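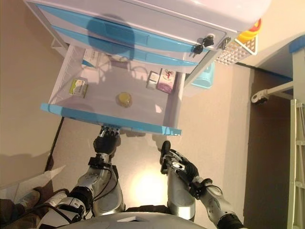 The drawer exercise at the Kedcombe open day, with the robot's left hand at the drawer front.

Visit to the student robotics project, Kedcombe
September 13, 2019

Members of the Lynch education group attended the open day at Kedcombe at the invitation of Ruairí Mac an tSaoi, who leads the second-year robotics course. The visit began with a short talk on the course and continued in the practice room, where students were at work on Skadska, their two-armed household robot.

The task set for this term is the handling of drawers containing small packets and boxes. Students guide the arms through each attempt and keep a written record of the result. Mr Mac an tSaoi reported that the class had logged more than 1620 attempts since January, of which 206 were set aside for faults in the recording.

Visitors were interested in the choice of a plastic cabinet. Ultan Ó Conaill, a student on the project, explained that light drawers are harder than heavy ones – a small error in the pull will set the contents sliding. His own work concerns the position of the fingertips on the drawer front, and he answered questions on this at some length.

The group then moved to room 243 for a discussion of assessment. Each team submits a report and gives one live demonstration, and marks are shared equally between the two. The Kidville entry will be chosen from these teams in January.

The group thanks the staff and students for their welcome. Copies of the course outline may be requested from the Lynch office.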